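Hunbridge Design Studio 2, Final Project Report
The Table That Had Everything On It
Tymofii Prokopenko
Submitted Saturday, May 6, 2023

1. What the project was supposed to be

The assignment asked us to pick one surface in a shared room and improve it. Other people picked kitchens. I picked a kidney-shaped table, partly because I liked it and partly because the sign-up sheet for kitchens was full by the time I found a pen.

A kidney-shaped table is a wonderful object until you want to put something on it. Most things people own have corners. Push a rectangular thing up to the curve and you get a little wedge of white tabletop that is good for crumbs and pencil shavings. My first sketch ignored this problem, and my second one was mostly an apology for the first.

The brief limited us to objects already owned or bought secondhand, with a budget of 89 dollars. I came in under budget, mainly by being turned down. The Vidal thrift store would not sell me the lamp in the window, which was holding up the sign.

2. Choosing the objects

I wanted a small group of things that would make the table look cared for and still leave room to work. The final selection was a woven box for tissues and odds and ends, a small black picture frame with a leaf print in it, some artificial greenery, and pink and cream flowers in a little pink vase.

My reviewer at the midterm wrote "dentist?" in the margin. I have thought about that question mark a lot. She had a point about the greenery, which is a very confident green. On the other hand, the room gets poor light, and the last living plant in it was a fern whose decline was followed by the whole second year.

The woven box was the piece I cared about. It has a long slot in the lid, so tissues can come up through it, and the tray takes whatever you were going to leave lying around anyway. Tan weave on a white tabletop also gives the eye somewhere to go. In the first layout I had it lined up straight with the wall. It looked as if it was waiting to be served with papers. Setting it on the diagonal helped at once, and it followed the table better too.

3. Working on the layout

I tried the arrangement with the box in different states, closed and open, and with the taller things pushed toward the far side so that a person sitting down could still reach the middle. 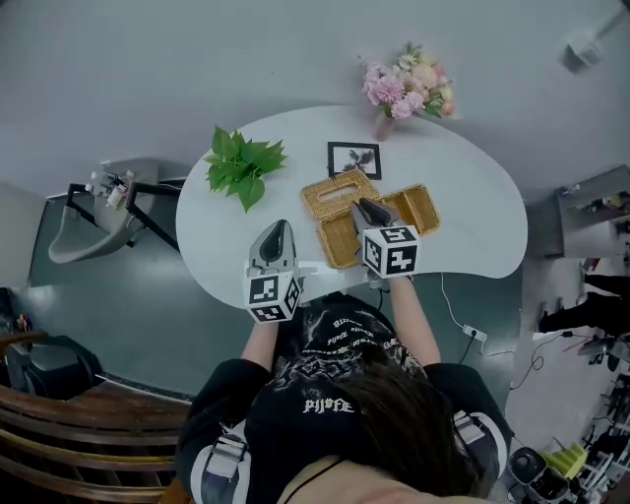
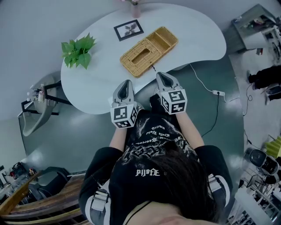 The far side turned out to be the right home for the flowers. When they stood in the middle, people talked around them like guests at a bad wedding. The frame was harder. It is small, and a small frame on a big table can look like something left behind by a previous tenant. Putting it near the box gave it company.

I also learned that a lid needs somewhere to go. Nothing in my plan had allowed for that. You lift it off, and now you have two objects where you had one, and both of them want to be on the table. I ended up leaving a clear patch next to the box and marking it on the drawing as "lid parking," a term I was asked to change and have not changed.

4. Feedback

I left a notebook by the door and asked anyone who used the table to write in it. I received four comments. One said the table was nicer now. One asked where the stapler had gone. One was a phone number for Lastel Upholstery, with no explanation. The last said the flowers were "a bit much but keep them," and I am counting that as approval.

The stapler comment deserves a proper answer. It was in the tray, under the tissues. A container that hides clutter will also hide the stapler, and my report at midterm had claimed only the first half of this as a benefit.

5. What I would change

The arrangement works for one person sitting down. With two it gets crowded on the inner curve, where everybody wants to sit. I would move the greenery to the shelf and let the flowers do that job alone.

I would also spend more time on the cables. My plan drawing treats the floor as a blank, and a floor beside a worktable never is. A clip along the table leg would be cheap, and I had the money left over.

The studio in Brornmont has asked to borrow the drawings for its own table, which is a rectangle. I have sent them anyway, with the section on wedges crossed out. The box stays with us until August, when the room is repainted and everything goes into storage. The stapler is now on the windowsill.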